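Noise, absorbers and the perforated panel

The new reading room at Jumasville library opened in February with a ceiling that most visitors will take for plain painted metal. Seen from the stairs it looks solid. Each panel is perforated across its full width, and behind the perforations sits a cavity packed with mineral wool. The room it covers had been measured the previous autumn and found to be far too reverberant for its purpose. A dropped book could be heard at the far end for almost three seconds.

Perforated panels are an old remedy. The principle is that sound passes through the holes, loses energy in the porous layer behind, and returns to the room much weaker than it left. The face sheet itself absorbs very little. Its job is to protect the wool, to carry paint and to survive being knocked by ladders. What matters acoustically is how much of the sheet is open, how thick it is, how wide each hole is and how deep the cavity behind it runs.
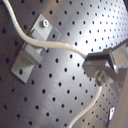 Regular rows of small round holes in grey metal.

The open area decides the upper end of the range. A sheet with many holes is close to transparent at speech frequencies and the wool behind does nearly all the work. As the open area falls, the plug of air in each hole begins to behave as a mass, and the cavity behind as a spring. The pair resonate. Absorption rises to a peak near the resonant frequency and drops away above it, so a sparsely drilled panel can be tuned to deal with a low hum while leaving the consonants of speech largely alone.

Vinzenz Sutter, who drew up the specification for Jumasville, began with a resonance that was too low. The architect had asked for small holes, widely spaced, for the sake of appearance. On paper the panels performed well at the bottom of the range and poorly between 2000 and 3000 hertz, where much of the intelligibility of speech lies. In a reading room this might be thought an advantage. Sutter disagreed. Whispering is almost all high-frequency energy, and it is whispering that readers complain of.

"People will forgive a lorry," he says. "They won't forgive two people whispering behind them."

The revised panels have a closer pitch. Grabner, the fabricator, punched a trial batch and sent it to Skundport for testing in the reverberation chamber there, a bare concrete room with no two walls parallel. The procedure is slow. A loudspeaker fills the chamber with broadband noise, the noise is cut, and microphones record the decay. The test is run with the chamber empty, then with the sample laid on the floor, and the difference between the two decay times gives the absorption coefficient in each band.

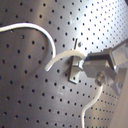
Buildings and Acoustics Desk

Results from a chamber need care. The sample has edges, and sound bends in around them, so a small sample tends to score better than a whole ceiling of the same material. Coefficients above one are common in published tables. They do not mean that the panel absorbs more sound than reaches it -- only that the calculation uses the flat area of the sample and takes no account of the edge. Sutter scales down any figure he intends to rely on.

Paint is a second source of error. Holes that are punched clean can be narrowed by a thick powder coat, and a ceiling repainted by roller may lose much of its performance in an afternoon. Tadeo Rivadeneira, who manages the building, has written into the maintenance manual that the panels are to be sprayed thinly or left alone. He has also kept a stock of spares. The ceiling has 454 panels, and access hatches account for the ones most likely to be bent. 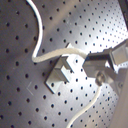 Dust is less of a problem than is often supposed. A thin black fleece is bonded to the back of each sheet, which stops fibres from falling and hides the wool from below. The fleece has its own flow resistance and adds a little damping, broadening the resonance peak. Too dense a fleece has the opposite effect to the one intended, and at a high enough resistance the panel starts to reflect. The product used at Jumasville, Pluvum, was chosen from the lighter end of the range.

Measured after handover, the reverberation time in the middle bands had fallen to slightly under one second. The lowest band changed least, as the cavity is shallow and could not be made deeper without moving the ventilation ducts. On a Friday evening, with the fans at full speed, a faint rumble can still be heard by the east wall. Rivadeneira has asked for a price for lining the duct.

Related articles
Why concert halls have uneven walls
Duct noise and how to trace it
Mineral wool or wood fibre? Absorbers compared
Quiet floors for old schools
Reading a sound insulation certificate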